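Sterkivby (software)

Sterkivby is a task planning and coordination layer for robot workcells with two arms. It sits between a perception module, which reports the poses of objects on a work surface, and the joint-level controllers of the arms. The software is best known for its treatment of shared grasps, in which both grippers hold one rigid or nearly rigid object at the same time. Its first design was written by Macario Trujillo at Palacios, and the motion library it depends on, Trerura, is maintained separately.

Overview

A Sterkivby task is a graph of contact states. Each node lists which gripper touches which region of an object, and each edge names a motion that is allowed to change those contacts. The planner searches the graph first and asks Trerura for trajectories only along the branch it has selected. If no trajectory is found, the edge is marked as blocked and the search resumes.

Perception 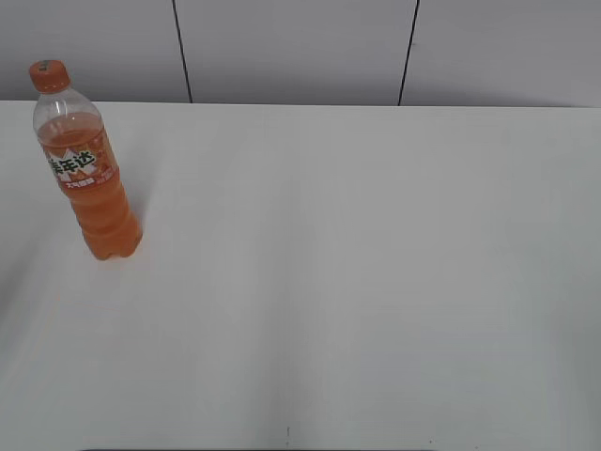

Pose estimation in Sterkivby is handled by a component called Vidham, which fits an upright axis and a set of height bands to each detected object. Bands are used in place of a full surface mesh when a container is transparent, as depth readings through clear plastic are unreliable. A soft drink bottle is a common test object for this reason. With orange liquid behind clear plastic, the fill line gives a strong color edge, while the empty shoulder above it takes on the gray-white of the background and is easily lost in segmentation. Vidham therefore locates the cap and the label separately and interpolates the neck between them. Printed text is not read; the label is treated only as a textured band that helps fix rotation about the vertical axis.

The estimate is refreshed before every contact change. Small marks on the work surface are rejected by a minimum height test, which is applied after the table plane has been fitted.

Planning and control

Shared grasps are assigned by role. The anchor gripper holds the body of the object or braces it against the table, and the active gripper acts on a smaller feature such as a lid or handle. Roles may be swapped between nodes but not within a single motion.

The controller runs in two modes. In approach mode each arm follows its own trajectory under position control, with clearance checked against the other arm. In coupled mode, entered once both contacts are confirmed, the arms share one object frame and position errors are expressed relative to it – a correction made by one arm is passed to the other in the same cycle. The coupled loop runs at 1,000 Hz. Internal force, the part of the gripping force that squeezes the object without moving it, is limited by a separate term, which matters for thin-walled containers.
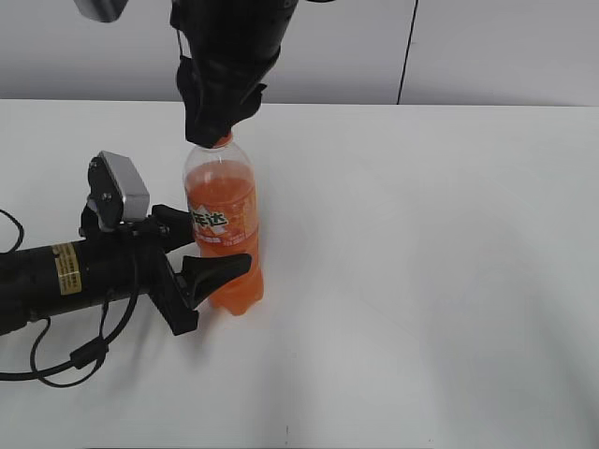

Shared grasp on a bottle, with one gripper at the cap and the other at the side of the body.

Collision models cover the arm links and gripper fingers. Cables are represented by fixed keep-out volumes defined by the user, and Sterkivby does not track their movement. Cells with long external cable loops usually need larger volumes near the table.

Tooling

The distribution includes a log viewer that plots contact states against camera frames, and a replay tool that reruns the planner on recorded poses. Replay does not reproduce contact forces. Task graphs are stored as plain text and may be edited by hand.

Limitations

Liquid motion is not modeled. The planner limits acceleration for any object tagged as a filled container, but the tag has to be set by the user. Coupled mode supports 2 arms only, and objects without a clear upright axis fall back to mesh fitting, which is slower.

See also

Task and motion planning
Impedance control
Bimanual manipulation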